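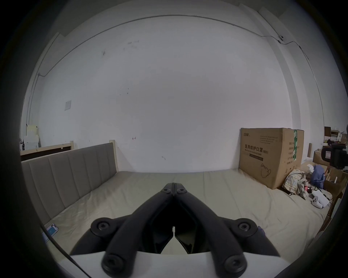
Figure 4.1 A bed in a plain room.

Print this page
E-mail this page

CHAPTER 4
Sleep and the Working Body

Adults spend close to a third of their lives asleep, yet sleep was for many years given little space in courses on health. This chapter treats it as a subject in its own right. Section 4.1 describes the stages of sleep and the order in which they occur during the night. Section 4.2 considers the body clock and the effect of light upon it. Section 4.3 turns to shift work, drawing on a survey of 900 employees at the Delten packing plant carried out by Tassanee Srithong and Illia Kobzar.

Students should read Chapter 2 before beginning, as the terms for brain activity introduced there are used without further definition. A bedroom temperature of 68 degrees Fahrenheit is assumed in all worked problems unless another value is given.

Key terms: body clock, deep sleep, sleep debt, sleep diary

Before You Read
Keep a sleep diary for two nights. Record the time you went to bed, the time you woke, and any periods spent awake. The entries will be needed in Section 4.2.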